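Prep cook wanted, Flenero, Bratcombe

Small lunch place, busy, need someone soon. Pref. by July but sooner is better. 4 shifts a week, start 6 am, out by 2 most days. Every other Sunday, we do brunch and it gets loud.

The work: veg prep, stocks, dressings, portioning, putting away deliveries, labeling everything. Some dishes when we're slammed. Knife skills matter more than a resume. If you've only cooked at home but you're quick and clean, come talk to us anyway. Food handler card needed, we'll pay for it if you dont have one yet.

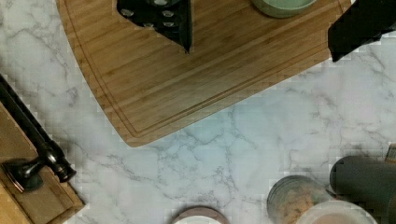 Pay is hourly plus a share of tips, paid weekly. Staff meal every shift. Free parking out back, or the 176 bus from Bretville stops at the corner. Nonslip shoes are on you, aprons are on us.

You'd be working mostly with Stavros and Feven. Paid trial shift, up to 4 hours, no unpaid "stages" here.

To apply: stop in after 2 and ask for Leen Darwish, or leave a note at the counter with your name, phone and which days you cant work. No calls during lunch please!! Spanish or Arabic a plus, not required. Will take the ad down when its filled.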